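Can a robot do my chores yet? Notes from a very happy nerd

I spent most of Tuesday evening down the humanoid rabbit hole again, and I am not sorry! The question I keep coming back to is a small one. I don't need a robot that does backflips. I want one that can get from the hallway to the living room, pick up a mug and bring it to the sink without wrecking anything on the way.

So let's start with the getting there part, which I used to skip over completely. Walking across a carpet sounds like nothing until you think about what a house is made of: door frames, corners, rugs, a light switch you'd rather not have knocked off the wall. A lot of teams now work on this in simulation first, where a fall costs you nothing but a restart. You build a room, drop the robot in and let it walk toward you.

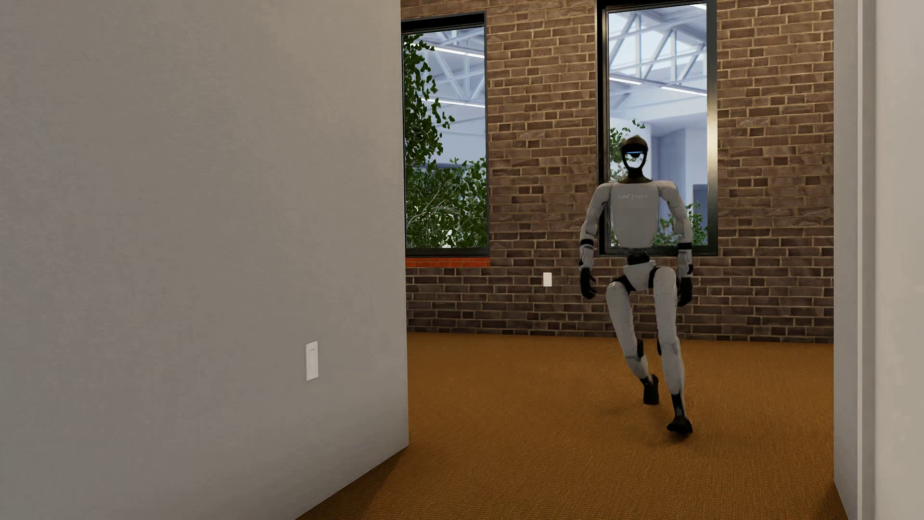
Why walking comes before washing up

I love how plain this stage is. One room, carpet, two legs. My own little project (I call it Prillel, please don't ask how long the name took) runs on a desktop under my stairs, and I gave it 1000 practice walks in a made-up apartment before I let myself think about mugs. I kept a notebook. By walk 300 I had stopped cheering every time it stayed up, and by the end I was getting picky about how it placed its feet, like a dance teacher!

The part that gets me is how much of a chore is really balance. Try unloading a dishwasher and notice your legs: you squat, lean, twist, take a little half step back so the door can swing. Your hands get all the credit. A machine has to work out every bit of that, and a wide, low stance with one foot stepping out is a very different problem from strolling in a straight line.

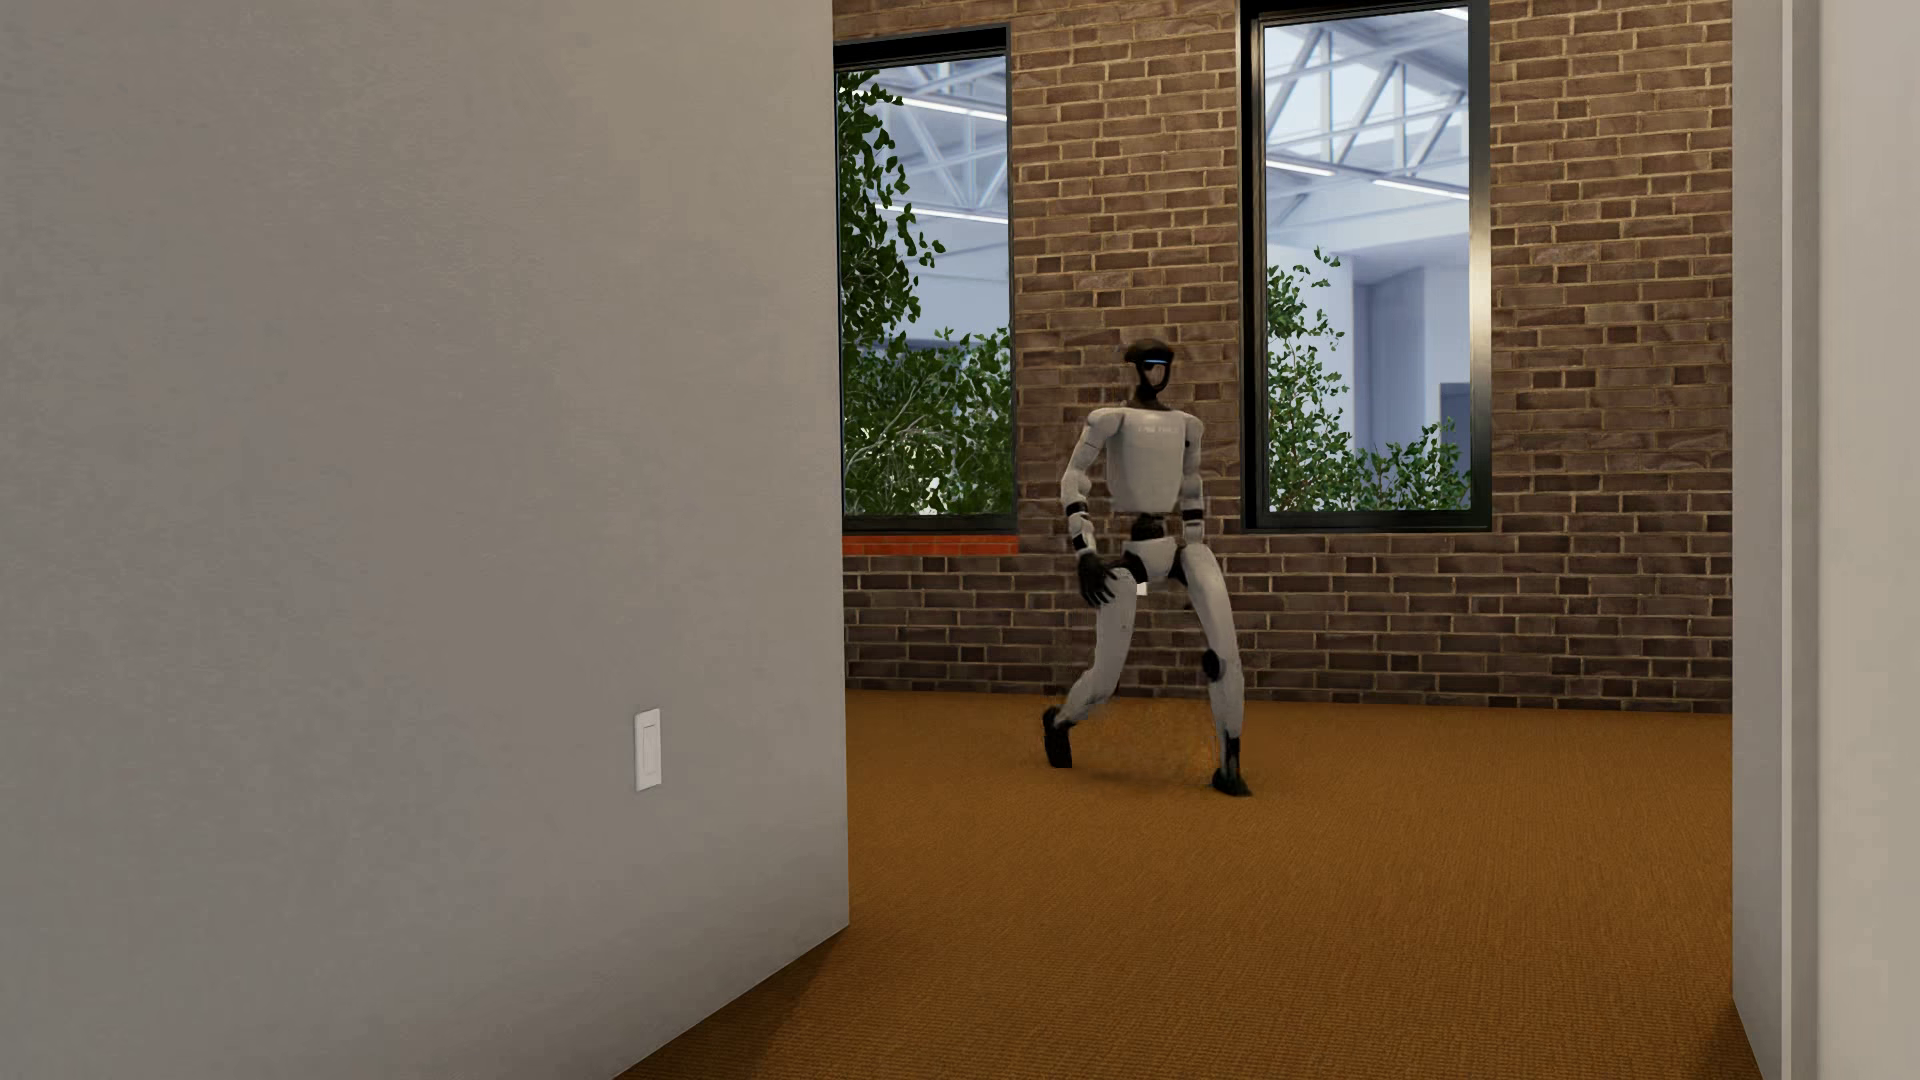
Which brings me to the shop floor, where I think legs may be less of a big deal. Floors there are flat, the aisles are wide, and wheels do fine. What a shop wants is the same bin moved the same way all day long, and a boring cart with an arm on it can be great at that. Homes are messier, and I find them so much more fun to think about.

My score for household chores right now, out of ten: walking over, 7. Picking things up, lower. Folding a fitted sheet, well, I can't do that one either.

Next up for Prillel is a doorway with a raised sill, then stairs if I'm feeling brave. I've already drawn the first three steps and they're a bit crooked, so I need to fix those before the weekend.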